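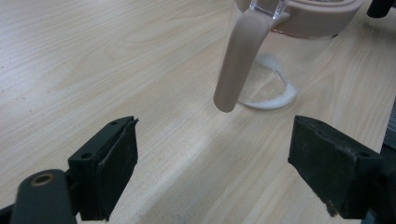

Figure 4. Light wood tabletop with visible grain.

4.2 Applying Pliston Table Oil

Read section 4.1 before you start. Pliston is for bare or previously oiled wood. Do not use it over varnish, lacquer or laminate. If you are not sure what is on your table, put a drop of water on the underside and wait. Bare wood darkens under the drop.

1. Clear the table and wipe it with a damp cloth. Let it dry overnight.
2. Sand lightly with 200 grit paper, following the grain. Wipe off all dust.
3. Shake the can and pour a small amount onto a lint-free cloth.
4. Rub the oil in along the grain, one section at a time. Keep a wet edge.
5. Wait 15 minutes, then wipe off everything the wood has not taken up. Oil left standing turns sticky.
6. Leave the table until the next day and repeat steps 3 to 5.

Note: End grain takes more oil than the top. Go over the ends twice in each coat.

Note: Do not work in direct sun or when the room is above 70 °F.

CAUTION: Oily cloths can catch fire on their own. Lay them flat outdoors to dry, or put them in a metal container filled with water and close the lid. Never leave them in a pile.

The table can be used lightly after two days. Full cure takes up to a week. Keep hot dishes and wet glasses off the surface until then.

For color-matched oils, order part 493 (natural) or part 3313 (pale) from your Tamayo dealer.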